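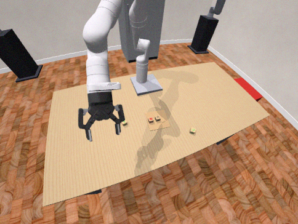

Grande table en bois clair sur un sol en bois brun-rouge.

Entretien des mobiliers en bois : nouvelles consignes applicables en mars

La direction des services généraux de Lavora a publié le 10 février la version révisée de la note relative à l'entretien des mobiliers et revêtements en bois. Elle remplace les instructions antérieures et s'applique à l'ensemble des locaux, y compris ceux qui sont occupés au titre de la convention conclue avec Prida. Le texte intégral est consultable dans l'espace documentaire, rubrique « Bâtiments ».

La révision fait suite à l'inventaire mené par Urmas Priedītis, responsable du patrimoine mobilier. Sur les 400 pièces examinées, 42 présentaient une altération de la finition : auréoles, voile blanchâtre, perte de brillant le long des chants. Dans la majorité des cas, l'origine du désordre a pu être rattachée à l'emploi de produits dégraissants destinés aux surfaces stratifiées.

Le nettoyage courant s'effectue désormais au chiffon microfibre légèrement humide, dans le sens du fil, puis au chiffon sec. Les produits contenant de l'ammoniaque, de l'alcool ou des agents abrasifs sont proscrits sur les bois vernis comme sur les bois huilés. L'usage de la cire en aérosol est également abandonné. Les prestataires ont reçu la liste des références autorisées et disposent d'un délai de deux semaines pour renouveler leurs stocks.

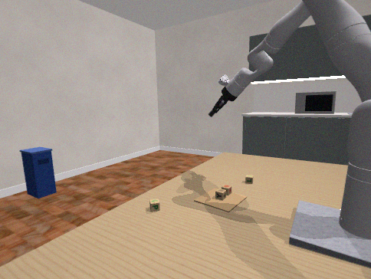 Les essences claires appellent une vigilance particulière. Le hêtre, l'érable et le frêne foncent ou jaunissent de manière inégale lorsqu'un objet demeure longtemps à la même place ; il est donc demandé de déplacer périodiquement les sous-main, plateaux et présentoirs. Les sources de chaleur, notamment les bouilloires, doivent reposer sur un support isolant.

Les rayures superficielles et les taches persistantes ne font l'objet d'aucune intervention locale. Elles sont signalées au moyen du formulaire Iter, en précisant le bâtiment, le niveau et le numéro d'inventaire de la pièce. Les travaux de ponçage et de remise en finition sont confiés à l'atelier Bermúdez, titulaire du marché pour deux ans. Durant ces travaux, un mobilier de remplacement peut être fourni sur demande du service concerné.

Les demandes déposées avant l'entrée en vigueur de la note conservent leur rang et n'ont pas à être renouvelées.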